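Fliso Arm – Progress Report to the Plesteletti Workshop Fund
Period covered: March through June

1. Status

The arm is assembled, powered and running from its own controller on the shared bench at Plesteletti. Of the work items listed in the grant application, the frame, wiring, joint control and gripper are finished. The wrist camera is mounted and streaming. Floor-level pick-up trials have started and are behind plan by three weeks. The mobile base has not been started and will not be started under this grant.

2. Mechanical

The shoulder and elbow were rebuilt once. The first set of printed housings crept under load, and the shoulder sagged far enough overnight to trip the joint limit at power-up. The replacement housings have thicker walls and a bolted rib on the inside. No measurable sag has been recorded with the new set.

The gearboxes bought secondhand from Flakness were usable after cleaning and fresh grease. One had a cracked output flange and was returned. Flakness sent a replacement at no charge but it took most of April to arrive, and the elbow work waited on it.

Cable routing was changed in May. The harness now runs outside the forearm in a split sleeve with a service loop at each joint. It looks worse and is much easier to repair – the earlier internal route meant pulling the elbow apart to reach a single connector.

3. Control and software

Joint control runs at a fixed rate on the Ticona board. The stop button cuts motor power directly and does not pass through the software. It was tested at each joint speed setting before any trial with an object in reach.

Homing is still manual. The operator places the arm in the rest cradle and confirms on the screen. Automatic homing was planned and has been dropped to save time for the gripper work.

Calibration between camera and gripper drifts when the wrist is knocked. A printed alignment block now lives in the tool drawer, and recalibration takes 23 minutes with it. Shortening this is worth doing but has no slot in the current plan.

4. Trials

The bench trials used blocks, tins and short lengths of tube. Out of 153 attempts, the arm completed 64 on the first version of the gripper pads. After the pads were changed, a second run was made with the same objects in a different order. Those logs have not been fully reviewed and no figure is claimed for them in this report.

Most failures in the first run were slips during the lift. The next largest group was bad approach angle, where a finger touched the object before the gripper was in position and pushed it out of reach.

5. Wrist camera and household objects
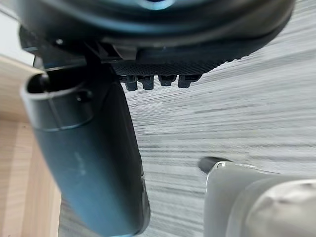

Camera placement was the main open question in the last report. The camera is now fixed close to the gripper and moves with it, which removes the need to track the arm from a separate stand. The cost is that large objects fill the view at short range. With a dark object close overhead, the broad housing takes up most of the upper half of the picture, the thick handle in front of it is out of focus, and only one gripper finger shows, low on the right. The dark pad at the tip is still easy to pick out against the gray wood grain, so pad position can be checked by eye during an approach. Small parts are less clear: the row of four tabs under the housing is slightly blurred. Reading detail of that size will need a slower approach, a lens with a nearer focus, or both.

Handles remain a separate problem. The planner treats an object as one solid shape and has no idea that a handle is a better place to hold it. For now the operator marks the grip point on screen before each attempt.

6. Spending

The largest single item this period was motor drivers, including one spare. Fasteners, filament and sleeve came to $39 and were charged to consumables. The lens budget is untouched. Permission is requested to move the unspent money from the mobile base line to lenses and a second set of gripper pads.

7. Next period

Review the second bench run and report the result with the same failure categories.
Fit and test one shorter-focus lens.
Repeat the floor-level trials at half approach speed.
Write up the wiring and the stop circuit for the workshop binder, so that other members can use the arm on Monday open evenings.

The open risk is the wrist bearing, which has developed some play. A replacement has been quoted but not ordered, pending a decision on the budget change in section 6.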